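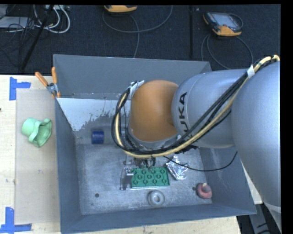

I have been meaning to write about bins for a while. Plain, open, gray metal bins with sloping sides, the kind you put parts in and stop thinking about.

We moved the shop out of the Trujillo building in July and I kept more of the old bins than I had planned to. The movers charged by weight, and the whole load came to 2,154 pounds, a fair amount of it empty containers. I could have replaced the lot with plastic ones from Tiklow. I priced it out and the total was $833, before shipping.

The plastic ones are fine. I have two at home for garden stuff. But they have straight walls, and small parts end up in the corners where it's hard to get hold of them. With sloping walls things slide back toward the middle and you can reach in at an angle without scraping your knuckles on the rim. It's a small difference until you do it all afternoon.

The trouble with old metal bins is the finish. People paint the inside to make it look clean, and then it gets parts dragged across it and the paint wears off in patches. You get a ragged edge with specks below it, and after that it never looks right again. I have tried three things:

Touching it up with a brush. Lasted a few weeks on the walls and less than that on the floor.

Stripping it all and repainting. Looked good. Took most of a weekend for one bin, and I have 10 of them.

Leaving it alone. This is where I am now. A bare floor picks up scratches, the scratches get more scratches over them, and in the end it's all the same mottled gray and you don't notice.

A rubber liner would be another way to go. Sterkar sells one by the roll and I got a sample piece, but it curled up where the floor meets the wall, and small washers got under it. I sent the sample back.

The other thing I'd say is to watch what you set a metal bin on. The bottom edges will mark a wood top, a pale one especially. I slid one along the new bench on the first day and left a line roughly a foot long. Lift it, or put felt under it. I cut up an old Grornska felt mat for this and it has held up so far - the glue is a bit messy in warm weather.

Next I want to sort out labels. Tape doesn't stick to the scuffed ones.

Posted 11/11/09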